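**Equipment budgeting for robotic disassembly cells** is the part of cell planning that deals with what must be bought, in what order, and at what cost over the working life of the cell. It is treated separately from process design, although the two overlap wherever a choice of gripper or fixture decides which products can be handled. The term is used mainly in the recovery of electronic goods, where small cells are common and the incoming stock varies a great deal.

## Scope of the budget

A budget normally separates capital items from recurring ones. Capital items include the arm and its controller, the gripper, any wrist sensor, the work platform, guarding, and the computer that runs the cell. Recurring items include replacement fingertips, cable sets, printed parts, calibration time and service cover. Installation is entered under either heading, depending on local accounting practice, and this is a frequent cause of mismatch when two quotations are compared.

The arm is usually the largest single line. Planners tend to fix it first, as payload and reach limit everything mounted after it. Payload is calculated with the gripper and sensor already deducted – a point often missed in early drafts, where the figure on the data sheet is taken as the mass of the workpiece.

## Fixtures and work surfaces

Slotted aluminium platforms cost more than plain plate but allow clamps and fixtures to be moved without drilling. In mixed work the saving is recovered quickly. Desktop computers, for example, can be worked lying on their side with the panel off, which calls for a large clear area and for smaller fixtures placed beside the case. 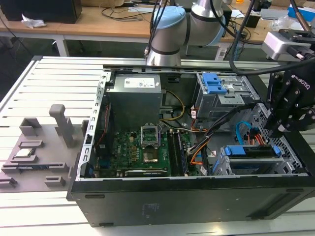 Fixture costs are difficult to forecast, and many plans carry them as an allowance instead of a fixed price. Printed fixtures are cheap per piece, but each is drawn for particular parts and has to be redrawn when the parts change. A grey 3D-printed fixture with slots and ribs, sized to hold items such as a small circuit module beside the tower, represents little material and a good deal of design time. The allowance should therefore be stated in hours as well as in money. Tower cases also make demands on the gripper: drive cages, power supplies and hanging cables leave narrow gaps, and finger length has to be checked against the deepest case expected.

## Methods of estimation

Three methods are in general use:

- **Line costing**, in which every item is priced from a quotation.
- **Ratio costing**, in which the cell is priced as a multiple of the arm.
- **Staged costing**, in which only the first stage is priced in full and later stages are held as ranges.

Line costing is the most exact and the slowest. The planning schedule used at Inholm, known as Grekitik, ran to 1,704 lines at its longest and was later cut to over 1,000 by grouping fasteners and connectors. Ratio costing is suited to early approval only. Staged costing is preferred where the product mix is still unsettled.

## Lead times

Orders are placed by lead time and not by price. At the Fendurside site, the gripper and sensor were ordered 9 weeks ahead of the platform, and the order for spare cable sets followed in June. Warraich, which supplied the guarding, required drawings to be frozen before quoting, so late changes to the footprint were charged as variations.

## Contingency and replacement

Contingency is commonly held against integration work, where overruns are most frequent. Fingertips and cables are budgeted as consumables. Arms and controllers are written down over a longer period, and a controller may need replacing first if spare parts are withdrawn. Where a cell is expected to change product within three years, the fixture allowance is renewed at each change and the platform is carried forward at its remaining value.

## See also

- Work holding
- End effector
- Whole-life costing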